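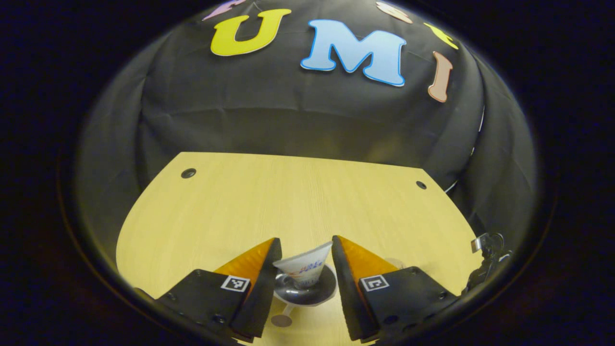 Tabletop Display, Unit 4: Draped Backdrops and Cut-Out Lettering
Course handout, Todaswood Evening Program
Instructor: Digby Hapeta

Read before the Friday session. Unit 3 (table selection and floor loading) is assumed. Terms marked in the Unit 1 glossary are not defined again.

4.1 Scope

This unit covers a fabric backdrop that stands on or directly behind a table and wraps the back and sides, and letters fixed to the cloth. Free-standing pipe-and-drape is in Unit 6. Printed banners are not covered.

4.2 The support

A flat support gives a flat cloth and two hard corners. A curved support closes the sides of the display without a corner seam and hides whatever is stored behind it. The cost is that any lettering follows the curve and is seen at a different angle at each end.

For a table with rounded sides, the support should follow the edge closely enough that no strip of floor shows between cloth and tabletop from the viewing position. Check this seated as well as standing. On the Halilović tables used in class, the working width between the side wings is 66 inches.

Holes near the back edge of a tabletop are left uncovered unless the layout puts small parts next to them. Do not use a hole as a fixing point for the support without checking the underside first. Tape over a hole only with low-tack tape, and remove it at the end of the session.

4.3 The cloth

Black is the default. It separates well from pale wood and from nearly all paper colors, and it does not show the support through the weave if the weight is adequate. Thin cloth must be doubled.

Folds are of two kinds. Loose vertical folds come from extra width and are acceptable, and in most cases wanted. Creases come from storage and run in straight lines across the cloth. Steam them out from the back. An iron on the face side of a dark synthetic leaves a shine that cannot be removed.

Allow extra width when cutting. The class standard is one and a half times the length of the curve, measured along the support and not straight across. Students who measure straight across come up short every term.

The bottom edge of the cloth should meet the back of the tabletop without lying on it. Cloth that pools on the table takes away depth and catches on objects as they are placed.

4.4 Letters

Cut letters from card or stiff felt. The Landport patterns in the class folder are 17 centimeters high for the large size. Small letters are for a second line and should not be mixed into the main word unless the uneven look is intended.

Outline. A thin outline in a darker shade of the same color sharpens a light letter and gives it weight at a distance. Draw it before cutting and cut outside the line. Letters outlined after cutting tend to curl at the edge.

Color. Yellow and light blue read best on black. Peach and lavender are softer and lose contrast first when the room lights are lowered. Where pale colors are used, put them on wide letters. A narrow letter such as I has little area and needs either a stronger color or more space on both sides.

Tilt. A slight tilt is acceptable on informal displays. Tilt wide letters only. A tilted I can look like a slash, and on the curved part of the cloth it will already appear to lean.

4.5 Placing letters on a curve

Work from the center outward.

1. Mark the center of the support at the top with a pin.
2. Lay the letters on the floor in order and set the spacing by eye.
3. Transfer the middle letter or letters first.
4. Move outward one letter at a time, alternating sides.
5. Widen each gap slightly as the cloth turns away from the viewer.
6. Step back to the viewing line after every pair.

Letters placed in an arc need clearance above the highest one. The usual fault is an arc set too high, so that the top letters are lost from a low or close viewing position. Lower the whole arc before reducing letter size.

Fixing. Pins from behind for felt. For card, use two loops of cloth tape near the top of the letter and leave the bottom free, so that the letter hangs flat when the fold behind it shifts. Do not glue. The class cloths are shared with the Semasari group and must go back clean.

4.6 Light on the tabletop

Finished wood returns a sheen. Even light from above keeps it faint. A single lamp at the back produces a bright patch that competes with the objects and washes out the grain. Where the grain runs from back to front, it leads the eye toward the backdrop, and objects set square to it look tidy with little effort. Objects set a few degrees off look like mistakes. Either align them or turn them well away from the grain.

4.7 Records and storage

The cloths are stored rolled, face in, on tubes. Letters go flat in envelopes, one word to an envelope, with spares in drawer 74. The supply account for this unit stood at 3,538 at the August count, in single pieces of card and felt, offcuts excluded. Sign out what you take.

4.8 Exercise

In pairs, dress one table with a curved backdrop and a word of three to six letters in at least two colors. Record the length of the curve, the cloth width used, and the spacing between each pair of letters. Bring a sketch of the layout as planned and a second sketch of the layout as hung.

Reading for Unit 5: object grouping and sight lines, folder pages as listed on the board.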